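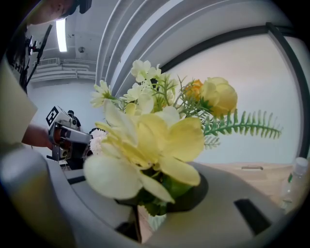
Artificial flowers are imitations of natural flowering plants, made for decoration in homes, shops, offices and places of worship. They are sold as single stems, as ready bouquets, or already fixed in a vase. A mixed bouquet usually has one large bloom which holds the attention, and smaller ones are placed near it. In an arrangement of this type, a big pale yellow flower can stand in the middle with a yellow rose and an orange rosebud beside it, while clusters of small white star-like flowers form the top. Green material is also important – a fern frond which goes out to one side makes the outline wider and less regular.

History

Flowers of silk, paper and wax were made by hand in many countries before plastic became common. In the town of Flevelby the craft is first mentioned in 1694, in a list of goods for the December market. The Vávra workshop, opened there later, had a pattern book with 118 kinds of petals and leaves. The book was described by Iveta Hubáček, who noted that roses take up 20 of its pages.

Single stems

A single stem is the basic unit of the trade. It consists of the flower head, the stem and the leaves, and the buyer can combine several stems as he or she likes. 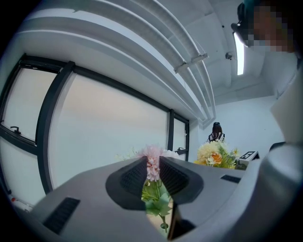 Artificial flower with layered pale-pink petals, green stem and broad leaves.

Blooms with many layers of petals are popular for vases, as they look full from each side. Stems with a wire inside can be bent by hand, but repeated bending in the same place may break the wire.

Care

Dust is removed with a soft dry brush, working from the center of the bloom to the outside. Matvii Chornovol, in his handbook for the Todport florists, advises to clean the leaves first and the petals after. Strong sunlight makes many dyes pale – for this reason the bouquet should be turned from time to time if it stands by a window.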